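Sunday, December 23, 2018

Box task, wrist view, notes for whoever opens the Titlow set after the break

Came in today to get the rest of the box demos sorted before everybody scatters, and I'm glad I did, because the building is quiet and the recording machine wasn't fighting anyone for the network. Coffee machine is off, though. I brought a thermos.

So, the state of things. The Brernent folder now holds 1032 episodes counting the ones from this week, and I've gone through the last batch by hand. Going through them by hand is slow (you sit there with the scrub bar and a notepad and slowly lose the will to blink) but the automatic check only knows whether the files are complete. It has no opinion on whether the arm did anything sensible. I threw out 19. Most of those were my own driving: I'd come in too low, stall, back off, try again, and I don't want the policy learning to dither from me. It can find its own ways to dither!

What I've been trying to fix is the approach. In the older Stasiv demos we always started straight above the box, square on, and the trained policy got really good at boxes that are square on and straight above. Turn the box a little and it wandered off to the side and closed on air. So the plan for this batch was to start the wrist from all over the place, tilted, rotated, too close, and to turn the box between episodes too. I wrote a little script that suggests a starting pose and beeps at me if I pick one too near the last. I hate the beep. It stays.

The close starts are the ones I was nervous about. When the wrist is right up against the box you lose nearly all the context, and the network has to work from a bit of edge and a bit of wood and figure out where it is. I pulled up a frame from one of those and stared at it for a good while.
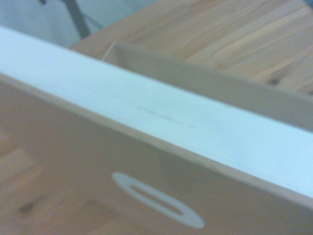
Wrist cam, close and tilted. Handle cutout low in the view, white top edge running down to the right. A little soft.

I'm keeping this kind of frame in. My first instinct was to filter on sharpness and be done with it, and I did run the blur filter over the whole folder to see what it would take. At the setting we used for Stasiv it flags 2619 frames. Then I looked at what it was flagging, and an awful lot of them are like the one above, where you can still read the slope of the edge and find the handle without any trouble. If I can drive off it, I think the model should get to see it. The filter also has a grudge against plain surfaces. Smooth wood and a flat white band don't give it much texture to chew on, so it calls them blurry even when they're okay. I've turned it off for this set and left a comment in the config so it doesn't creep back in.

The thing I do worry about is wood on wood. There's the panel, and then there are the planks behind it, and in the wrist view the two tones aren't very far apart. The white edge is doing a huge amount of the work of telling you where the box is. I'd bet the network leans on that edge hard, maybe too hard. A version with the edge taped over in brown would tell us. I'd also like a different surface under the box for part of the next batch.

Labels: I changed my mind twice about how to mark the handle. First I had a point at the center of the slot. Then I had the whole oval, rim included. Back to the point now, plus an angle along the long side of the opening, which is what the grasp needs anyway. Labeling the point and the angle is quick once you get in the rhythm, and I got through about 400 frames before lunch, with the radio on. For frames where the handle is out of view I leave the label blank. Please don't guess where it would be! We had guesses in Stasiv and they were a pain to dig out.

One bug, found and fixed. The gripper state was being written one step late relative to the image, so the close command showed up after the fingers had already moved. Tiny shift, but it explains the odd late squeeze we kept seeing in replay. The fix is in the recorder, and I reran the alignment over the older episodes as well. Spot checks look right. If you have a local copy of the folder from before today, delete it and pull again.

Training run is going on the Brodorby machine, wrist view only, same settings as last time apart from the data. I'm resisting the urge to change three things at once. It should be done well before anyone's back.

Still to do:
- tape test on the white edge
- new surface under the box
- more starts from the left, I clearly favor the right when I'm tired
- proper held-out set, boxes at angles we never recorded
- decide by February whether the second camera is worth the bother

Thermos is empty, backup is at the last folder, going home when it finishes.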